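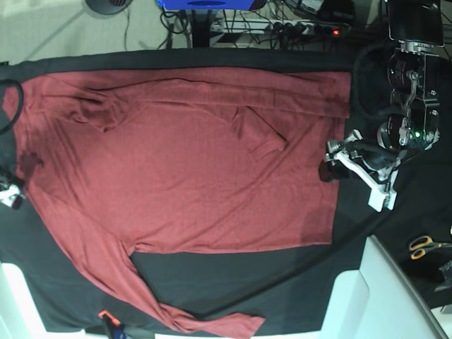 The red shirt on the black cloth, left arm over the hem.

Notes from the Florneck student robotics club, December. Our project this term is shirt folding with two arms, entered under the team name Zallura. The target is 200 recorded folds before the break. We have 80.

Most of the week went on the wrist cameras. Exposure was fixed for the overhead view, and the wrist views came out far too dark for the policy to use.

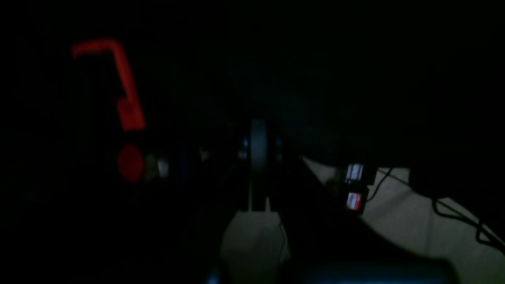

Telmo Escobar commented on last month's post that we should lock the gain per camera and leave the overhead one alone. I tried it in the evening. The logs are cleaner, though the white balance still drifts towards green on one side.

The second problem is sleeves. A sleeve lying diagonally across the cloth gives the planner two plausible grasp points, and it dithers between them — episode 203 spent most of its time doing so. 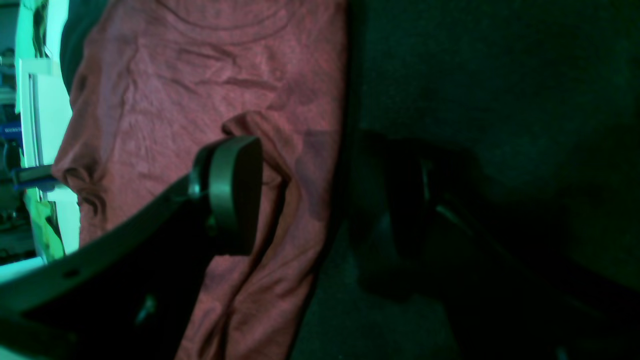 I have therefore added a rule: if the two scores are close, take the point nearer the hem. It is crude. Kravchuk, our old planner, did much the same thing in 419 lines, and I am reusing the scoring part of it.

Next job is the release timing, then the rig gets packed for Nustton.
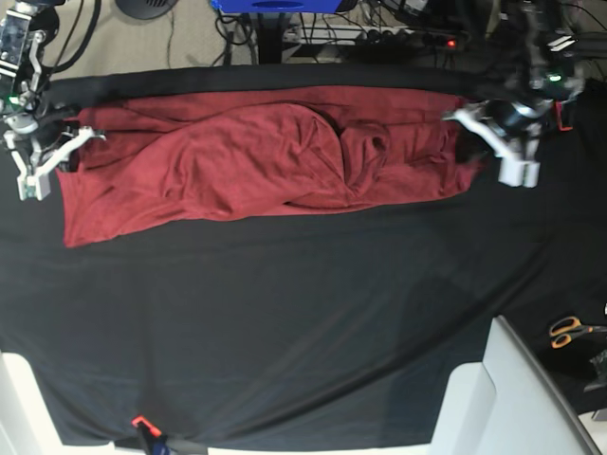 Both grippers on the garment, one at each end.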